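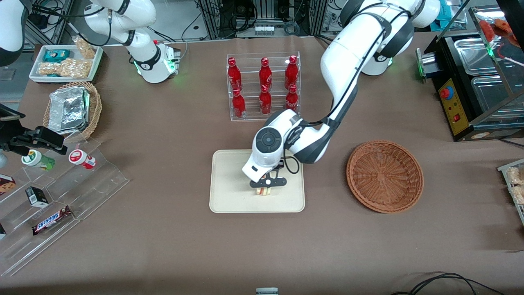 Jaltcombe Fall Food Fair
November 13, 2021

The fair is held in the old seed warehouse on the east side of Jaltcombe, a short walk from the bus stop. Doors open at nine. I got there a little before ten and the line was already out to the sidewalk, but it moved fast. Admission is two dollars, cash only, and you get a paper stamp on the hand so you can go in and out.

Most of the floor is given over to small producers from the county. The bakers are along the north wall, the cheese and honey people are in the middle, and anything that needs a fryer is outside under the canopy. The layout was different when I came in July for the summer fair. Back then the bakers were by the loading dock and their icing suffered for it.

I started with Sabbagh, a family bakery that sells flatbreads and date cookies. Najwa Ghanem was working the counter and cutting samples. She told me the dough for the flatbread is mixed the night before and kept cold until the truck is loaded. They bake the last batch on site in a portable oven, and people were waiting for it. I bought a bag of the date cookies and one flatbread with thyme. The flatbread was good warm and a little tough by the time I got home. The cookies kept fine for three days in a tin.

Relholm had the next long table. They make pickles and relishes, and they also run a jar return. Bring back a clean jar and they take fifty cents off the next one. The mustard pickle was too sweet for me. The plain dill was better, and so was a beet relish I had not seen from them before.

At eleven there was a talk in the side room on keeping bread at home. Hadi Darwish gave it. He used to manage a commercial kitchen and now teaches evening classes. He covered freezing, slicing before you freeze, and why the refrigerator makes most loaves go stale faster. He took a lot of questions about sourdough starters and ran over by twenty minutes. The room has 200 folding chairs and a poor microphone, so sit toward the front.

Lunch was from Udel, which had the shortest line outside. Lentil soup and a roll cost six dollars. The soup needed salt. Seating is picnic tables on gravel, and it was cold enough that most people ate standing up by the heaters.

After lunch I walked the rest of the floor. There was apple butter, goat cheese in ash, several kinds of hot sauce, and a man sharpening kitchen knives while you waited. I left him two knives from home and picked them up half an hour later.

Parking is free in the lot behind the warehouse but it fills by ten. The restrooms are at the back, past the honey. Bring small bills, since a few of the stalls could not break a twenty.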